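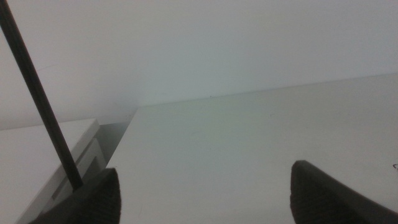

How long does it take to teach a new arm cell a simple table task, starting from an unboxed robot?

At the Putamham open day the figure given was 9 working days, of which 2 go to mounting and calibration and the remainder to recording demonstrations, training and checking. That assumes one trained operator and a task with a single object. Tasks with two objects were quoted at double.

Visit report, Curkance robotics workshop, Putamham
April 2024

The open day ran from ten until four, with registration at the loading dock side of the building. Parking was on the gravel lot across the road. Visitors were split into small groups and given a printed schedule, which was abandoned by the second stop when the group ahead of us overran. I have written up the stops in the order we saw them.

Teleoperation area

Suqin Meng runs the recording side and gave the first talk. Each cell has one follower arm with a parallel two-finger gripper and a small camera mounted near the wrist. The operator drives the follower with a leader arm of the same geometry. Joint positions and camera images are logged together, and an episode ends when the operator presses a foot pedal.

The work tables are white and matte. Gloss tops were tried first and gave reflections of the ceiling lights that moved with the wrist. Meng said the matte tops still pick up color from the lights, and exposure is now locked at the start of a shift.

The wrist view has the usual limits. When the gripper is low and the camera is tilted forward, most of the picture is table and wall, and both fingers take up the lower part. Depth is hard to judge from that view alone. I asked if they had considered a second camera above the cell. One is planned, but the mount shakes when the arm decelerates and the bracket is being redesigned.

A session here is 133 episodes. The number comes from an old disk quota and was never changed. An operator can finish one session in a morning if the object resets go well. Resets are done by hand, from a card that gives the start position on a grid.

Chenxi Yin then demonstrated a pick and place with a foam block. The first attempt closed short of the block and was discarded. The second was good. Discarded episodes are kept in a separate folder and are not used for training, although Yin would like to try using them.

Calibration bench

Florencio Segura covered hand-eye calibration. The procedure is the standard one with a printed target and a set of fixed arm poses. Some details that may be useful to our own group:

The target is glued to an aluminum plate. Paper on cardboard curled within a week.
Calibration is repeated after any gripper change, including a change of finger pads only.
Finger pads are replaced every 1000 grasps. The old ones are kept in labeled bags and checked for uneven wear.
The cable from the wrist camera is tied down at two points, with slack at the last joint. Before this was done, most lost images were traced to the connector.

Segura passed around a worn pad and a new one. The ridges on the worn pad were almost gone on one side, which he put down to operators approaching from the same direction every time.

Software

The recording tool is called Ornia and was written in house. It shows the camera image, the joint values and a red bar when the frame rate drops. Lingyun Zeng maintains it. The review screen is the part I would copy: it plays an episode at four times speed and lets the reviewer mark it with one key. There is no undo. Zeng said undo is on the list for May.

Files are written locally and moved overnight to a storage machine named Qiu. We saw it through a glass door.

Trained policy demonstration

Suqin Lei ran the last stop. The policy had been trained on the foam block task only. It completed the first run, missed the second by closing early, and completed the third after one regrasp. With the block turned 45 degrees it hesitated above the table and timed out. Lei attributed this to the start cards, which never specify a rotation.

Cycle time was slow compared with a scripted pick. There was no comparison run, so I can't give a ratio.

Follow-up

Ask Segura for the bracket drawing when it is released.
Ask Zeng if the review screen can run without the rest of Ornia.
Price matte tops for our two tables.
Check our own pad wear before the next session.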